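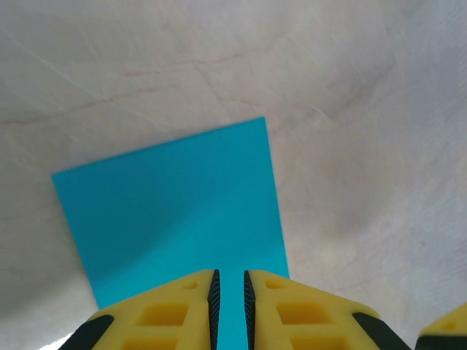
Cahier d'atelier, novembre, reprise à 14 h. Essais de pliage sur le lot Bornenach, suite. Format carré d'abord, un seul pli médian, plioir en os puis règle lestée. La feuille turquoise est posée un peu de biais sur le plateau marbré : pour ce format je ne cale pas sur le bord de table, je reporte la médiane au compas à pointes sèches. Face mate, sans impression ni repère, donc sens des fibres à vérifier sur chute avant de marquer. Hygrométrie de la salle : 60 %. Limite haute pour ce lot, à noter sur la fiche.

Pli à 17 mm du bord demandé par Ívar Vídalín pour les pochettes Climby. Je garde 25 mm pour la première série – on recoupera au massicot Stougaard si besoin. Colle Flukex en réserve, pas ouverte.
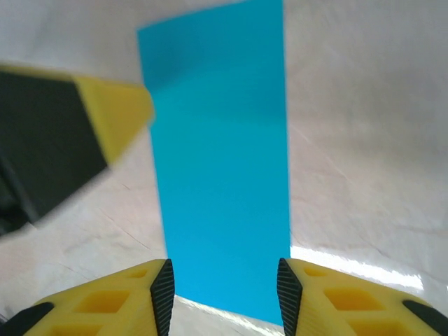

Format rectangulaire ensuite, mêmes consignes, contrôle des rives avant pli. On regarde en lumière rasante, sans toucher à la feuille. Les grands côtés du bleu sont nets et droits, rien à reprendre au cutter. Reflet gênant sur le plateau, à droite de la feuille : baisser la lampe ou passer sur le tapis gris pour le traçage.

À faire : 2 chutes par format, une dans chaque sens. Demander à Ívar si la cote de 17 est prise pli compris.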